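Hall and folding tables: walk-round checklist, with my comments

Done in May by me, Styliani Xenos, before the clothes sorting got going properly. Mirko Bellini walked the first half with me and then went off to find a broom. I've put the result next to each item and then rambled underneath, as usual. Skip to the action list if you only want the jobs!

1. Floor clean and dry – OK
Polished concrete is lovely to sweep and horrible when somebody drips coffee on it. I went wall to wall in my socks (don't tell Da-eun) and found one sticky patch near the door, which I wiped up there and then.

2. Cables off the walkways – NEEDS WORK
The yellow cable has to live on the hook when it isn't plugged in. I don't mind it coiled, coiled is better than what we had last time, but coiled on the floor by the stool is still something to catch a toe on when you're carrying a pile of shirts up to your chin.

3. Cardboard and packaging cleared – NEEDS WORK
Same speech as always. Flattened is good, flattened and leaning in the recycling corner is what I'm after. A flat sheet on smooth concrete slides like a sled. Kosmas Margaritis found that out in the old building and still brings it up.

4. Stools and seating – OK, with a grumble
Bar stool is sound, no wobble, legs tight. Please don't use it as a shelf, though. There was a grey cloth over the seat and a clear plastic bag stuffed in between the legs, and the next person to pull it out in a hurry is going to get their foot in that bag.

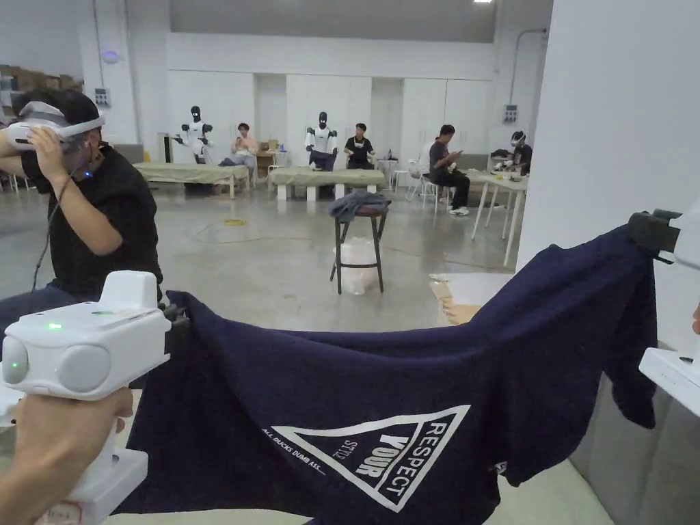
Do shirts need to be checked before they go on the folding pile?
Every one gets a quick look on both sides for pins, tags and anything left in a pocket, and then it can go on the pile.

5. Cabinets along the back wall – OK
All doors shut and staying shut. One hinge squeaks. I gave it a drop of the Bolora oil and now it squeaks a bit less, so I'm calling that a pass.

6. Exits and lighting – OK
Both exits open from the inside with one push, and I tried each of them twice. Lights all on. The exit sign by the Vrettos notice board flickered when I first switched on, then settled down. I'll keep an eye on it.

7. Tables steady and level – OK
I leaned on every corner with my full weight and got no rocking. Max load on the label is 100 pounds per table and we're nowhere near that with clothes, even on a heavy sweatshirt day. Please nobody sit on them all the same.

8. Table coverings – OK
Cloths make such a difference with knits and anything printed, I wouldn't go back to bare tops. What I check is that there's nothing hanging low enough to step on and no lumps hiding underneath.
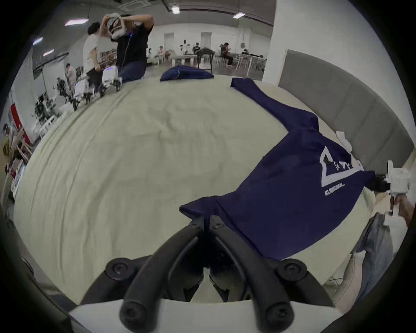
Laying things out flat is where we lose the most time, so I added it to the list this round even though it isn't strictly safety. My rule is one garment per person, sleeves out first, and smooth from the middle toward the cuffs. Dark tops want a bit of extra care, because lint and loose threads hide in them until you get the light right. With a navy long-sleeve that has a white print on the front, like the one with the pointy triangle logo, keep your hands off the lettering and work from the sleeve and the edges, or the print starts to crack along the creases. Evangelia Tsolakis folds those print side in – I fold them print side out – and we've agreed to disagree.

9. First aid box – NEEDS WORK
Box is on the wall, seal broken, small bandages nearly gone. Da-eun Joo has a fresh pack of 72 on order from Olitz. Burn gel still in date.

10. Fire extinguishers – OK
There are 2, tagged and with the needle in the green. The one by the door had a coat hanging on it. Coat moved.

11. Storage crates – OK
We own 44 of the Erkard crates now (how?!) and I've stacked them no higher than my shoulder. Anything above that needs a second person and the step.

Action list
Cable on hook – Mirko, before lunch
Cardboard to recycling corner – whoever walks past it first, please
Stool emptied – me
Bandages – Da-eun
Exit sign – me, checking again at 4 p.m.
Sled jokes – Kosmas to stop

Signed off by S. Xenos, with three items open.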